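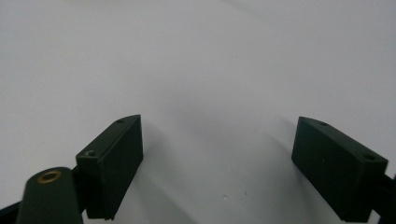

张开的手持夹爪，两指之间是白色的台面。

我第一次去 Jiltside 是十一月，带路的奥拉泰·素沙瓦（Orathai Suksawat）走得很快，一边走一边叮嘱我，进了屋千万别靠着台子，靠一下，整个下午的数据就得重来。后来我在那里待了四天，喝了不知多少杯茶，才慢慢明白这句话里有多少辛酸。

她和同事苏莱曼·奥努哈（Suleiman Onuoha）做的课题，说起来倒不复杂：人手里握着夹爪，把一个动作做上许多遍，让模型从腕边的镜头里学会怎么做。麻烦在于，人总是急着去抓东西，一伸手就到了，夹爪张着、还没碰到任何东西的那一小段，往往被当作废片剪掉。苏莱曼偏偏舍不得剪（他这个人连旧登机牌都留着），于是两个人把 2,344 段示范从头到尾又看了一遍，挑出 901 段，连同前面那些“空手”的片刻一起拿去训练。
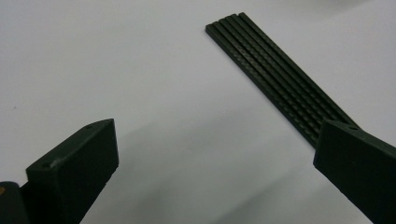 台面上的深色棱条，下端被右侧指块挡住了一截。

细长的东西最考验人。夹爪一靠近，指块自己就把目标遮住了一部分，模型看不全，只好猜。这套名叫 Sala 的方法，就是让它记住遮挡之前的样子，再决定往哪边挪、挪多少。在 372 次测试里，保留空手片段的模型成功了三百多次，剪掉片段的那一版要逊色不少，尤其是目标斜着放的时候，常常只夹到一个边角。

也有人不买账。在 Stetent 做抓取研究的彼得罗·纳扎连科（Petro Nazarenko）读完初稿，客客气气地回了一封很长的信，说白台面太干净了，换成堆满杂物的桌子，结果恐怕要打折扣。奥拉泰把信打印出来，用红笔画了好几道线，告诉我他说得对，下一轮就换桌子，连灯也一起换。我问她要换多久，她笑了，给我又添了一杯茶，说先把手头这一批标完吧。

本网站使用 Cookie 以改善您的阅读体验。继续浏览即表示您同意我们的 Cookie 政策。 接受 | 管理设置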